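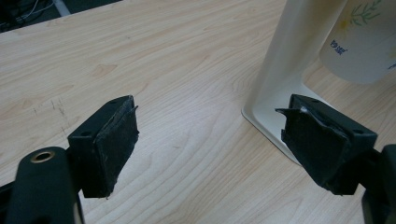 About Hatley

Hatley looks after tabletops. We clean them, oil them, fill the odd gouge, reglue the edges, and quite often we tell people to leave them alone. The shop is in Grekville, in the old feed store behind the post office, and it has two benches, a spray room we try to stay out of, and a loading door that sticks in July.

Huguette Hawthorne started the business after a long stretch in a furniture showroom, where she sold a great many bottles of restoring polish and came to doubt most of them. She still does. If you walk in holding one, she will ask to read the back of it, and then she will ask what you think it did the last time you used it. Few people have an answer ready.

A lot of what comes through our door is veneer over some sort of core, usually in a pale finish. Customers tend to apologize for it, as if they had been caught with something fake. We don't see why. Veneer is real wood, cut thin, and a good sheet of it with a wavy grain and a couple of swirls can be nicer to look at than the solid plank next to it. It does have one serious limit. You can't sand it over and over, and anyone who promises to take deep scratches out of a veneered top by sanding should be asked how thick they think the veneer is. We have had to patch the results of that conversation not taking place.

Scratches are most of our mail. Short dark scuffs, a patch of them in one spot, usually near where somebody sits or sets down the same thing every day. Our first advice is dull: wipe the spot with a damp cloth and a drop of dish soap, dry it, and look again in the morning. Plenty of scuffs are something rubbed onto the finish and nothing worse. If a fingernail catches in the mark, write to us. If it doesn't, please think about whether you want to pay for this.

We keep a ledger of every top we have been asked to look at. It stands at 658. We don't publish a success rate from it, having never met one in this trade that we believed.

There are 4 of us, counting Huguette. We cover Grekville and Pisharody, with a van run out to Pisharody twice a month if there is enough work to fill it. Schools, libraries and offices make up over half of what we do now. They have the plainest tables and the hardest use, and they generally want to know how long a repair will last. We say we'll come back and check, and put that in writing.

What we don't do: ring removal by mail, color matching from a phone photo, "lifetime" coatings, or anything involving walnuts. We were asked to be a dealer for a sealing kit called Rornano and tried it on 3 of our own bench tops first. They are still here if you'd like to come and form an opinion. We turned the dealership down.

Quotes are free and sometimes they are for nothing at all. Come by before noon if you can; the light is better.

Related pages
What we charge
Veneer or solid: checking the edge
Dish soap first
Table care for schools and libraries
The Pisharody van run
Getting to the shop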